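Tustton EV Dealer and Charging Notes

README for the June release

This release collects dealer notices, price sheets and charging records for electric cars sold through independent showrooms. It was put together to look at one question: what happens to a buyer's service options when a dealer drops a brand or changes what it sells. It can be used for other things, but the columns were chosen with that question in mind.

Maintainer: Pui-shan Au
Charging records: Dinesh Kamath
Dealer notices and interviews: Muthoni Laizer

What is in the release

dealers.csv has one row per showroom, 302 rows in all. Each row gives the showroom's ID, region, the brands it sold at the start of the period, the brands it sold at the end, and whether it kept a service bay certified for high-voltage work.

notices.csv holds the text of letters and web notices sent to customers. Names, phone numbers and street addresses were removed by hand. A notice that was sent twice with different wording appears as two rows with the same notice_group value.

charging.csv has one row per charging session at a dealer-owned charger. Start and end times are local. Energy is in kilowatt-hours as reported by the charger, with no correction for losses.

interviews/ is a folder of plain text files, one for each of the 17 owners who agreed to be quoted. Each file includes a short page header in the form it was published in.

Column notes

service_hv takes the values yes, no and unknown. Unknown means the showroom did not answer. Please do not fold it into no. In the first version we did, and it made the rural regions look much worse than they were.

brand_exit is the month the showroom stopped taking new orders, which may come well before the last car left the lot. Showrooms that stopped one electric model but kept the brand are marked partial.

distance_next is the driving distance in miles from the showroom to the nearest other one with service_hv set to yes. It was calculated once and has not been updated for road changes.

session_min is the length of a charging session in minutes. Values over 60 on the fast chargers usually mean the car was left plugged in after it was full. Filter on power_end if you need active charging only.

charger_make is Cernetti, Grestora or other. The Cernetti units write a session record when the cable is unplugged. The Grestora units write one when the session is closed in the app, so their end times can run late.

Known problems

Two showrooms share the same ID prefix after a merger. Join on the full ID and not on the prefix.

Some notices were scanned from paper. We corrected the text where the meaning was plain and left the rest alone, so expect odd line breaks and a few missing letters.

The charging records have a gap for the Unnithan sites, where the chargers were offline during a network change. The gap is left empty. We did not fill it with estimates.

Prices are list prices before any rebate. Dealer fees are included only where the sheet listed them separately — see the fees_listed column.

Sample interview file

The text below is the opening of interviews/owner_04.txt. Line breaks inside paragraphs have been removed.
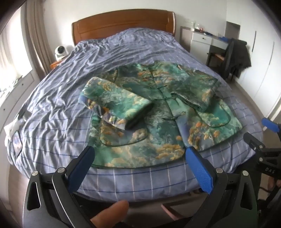

TUSTTON, June — Khrystyna-Mariia Kushnir bought her electric crossover from a showroom ten minutes from her house. The showroom has since given up the brand, and the nearest certified service bay is now in the next county.

"The car has been fine," she said. "What bothers me is the recall work. I have to leave it overnight and find a ride home."

She charges in her garage and rarely uses a public station. She said the letter from the dealer explained the warranty clearly but did not say who would handle software updates that need a shop visit. When she called, she was given the number of another showroom, which was not yet taking new service customers.

Use and citation

The tables are free to use for research and reporting. The interview text may be quoted with the owner's name as it appears in the file. Please cite the release month, as row counts change between releases.

Corrections go to Tirta Osman, who keeps the change log. Include the file name and the row ID. Corrections to dealer rows need a copy of the notice or a link to it.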